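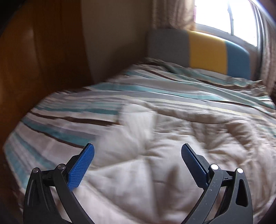 [rooms-ops] Re: Bed work, hand grippers, and the new time sheet

From: Hagos Alemayehu
To: rooms-ops
Date: 14 Feb 2023

A-yeong, replying on the list as you asked. I have left your message in pieces so the answers sit under the questions.

> From: A-yeong Sun
>
> I have read the Cokesier note on bed work twice and I still can't
> tell what my people are being asked to do. Three of them have used
> the hand grippers in Curkholm. They say a quilt takes much longer
> with two fingers than with two hands. The time sheet has no line
> for it. Are they expected to finish the same number of rooms?

No. A bed done with the gripper goes on the sheet under code 6, and the room comes out of the quota for that shift. The code was in the sheet sent to the site leads but missing from the printed version, which is my error. The reprint went into the internal mail this morning. Until it reaches you, write "gripper" in the remarks column and I will correct the entries at month end.

Your people are right about the speed. The tool has one pair of fingers with a blue pad on each. It closes on an edge well enough. It is bad at anything a person does with a flat hand, such as smoothing, or pushing air out of a cover. A thick quilt that has been left crumpled is the worst case: the corner has to be found in the heap, and what looks like a corner is often a fold with nothing behind it. The striped sheets are easier. The stripes show which way the cloth is running, and a twist is visible from the foot of the bed.

Work in this order when using the tool:

1. Quilt first. Take hold of a raised corner if there is one and draw it toward the headboard end. Do not lift the whole quilt by one corner.
2. Sheet second, starting at the far side. Any cloth bunched up against the headboard gets pulled out before the quilt goes back over it.
3. Pillows by hand, as usual. They are not part of this work.

Curtains stay open or closed as the guest left them until the bed is finished.

> Who decides when a bed is done? With the old checklist it was the
> floor lead. Now there is a second check in Ji and it doesn't always
> agree with her. Last week it passed a bed she had sent back.

The floor lead decides. Ji is a scheduling system and its bed check is a tick box that closes when the room timer runs out. It does not inspect anything. I have asked for the box to be renamed "timer ended" and have been told this will be in the June release. Treat it as meaning that from today. If Ji says passed and the floor lead says no, the room is not released to the front desk.

> The folding machine is a different matter and I would like it
> discussed here too. Since the Fuvura went in we have 2 people in
> the linen room where we had 5. The other three were moved to
> floors. They were not asked. The work on floors is heavier and one
> of them has a bad shoulder. I am told this is "redeployment".

I can give you the technical side and a part of the rest.

The Fuvura folds flat sheets and pillowcases. It does not take fitted sheets or quilts, and it stops when an item goes in with a corner turned under. Most of the work left in the linen room is therefore feeding, clearing stops, and folding by hand whatever the machine refuses. The staffing plan assumed that the refused items would be a small share of the load. Curkholm has more quilts per room than the site the plan was drawn up from, and the plan was not adjusted. I have sent the stop log to the people who own the plan and asked for a third position on the early shift. I do not have an answer yet.

On the transfers: they should have been offered a choice of shift in writing. If that did not happen, send me the three names off list. The person with the shoulder should not be turning mattresses at all, whatever the rota says. Put her on bathrooms or on the linen cart today and I will back it up with the paperwork.

> Last point. Two of the younger ones like the gripper work and want
> more of it. The older ones think they are training their own
> replacement. I don't know what to tell either group and I would
> rather not make something up.

What I know is limited to the following. The gripper shifts are agreed through June. They are voluntary, the rate is the normal floor rate, and refusing them has no effect on the rota. There is no machine on order that makes beds, at Curkholm or at any other site I deal with. What happens after June has not been decided, or has not been told to me. I would tell both groups exactly that. I can come and say it myself at the shift change if it helps – a person can at least be argued with, which a notice on the board can't.

For those who want more shifts: no more than one gripper bed in a row, then a room by hand. The tool is light but the grip is held closed for long stretches and two people have reported sore thumbs. Report it the same day, on the usual form, under hand tools.

One practical item for whoever has the cart on the fifth floor. The spare quilt for 515 is the wrong size again and has been going back and forth between the room and the linen store. Tag it and leave it in the store.

Hagos

--
rooms-ops is read by site leads and floor leads. Replies go to the whole list unless you change the address.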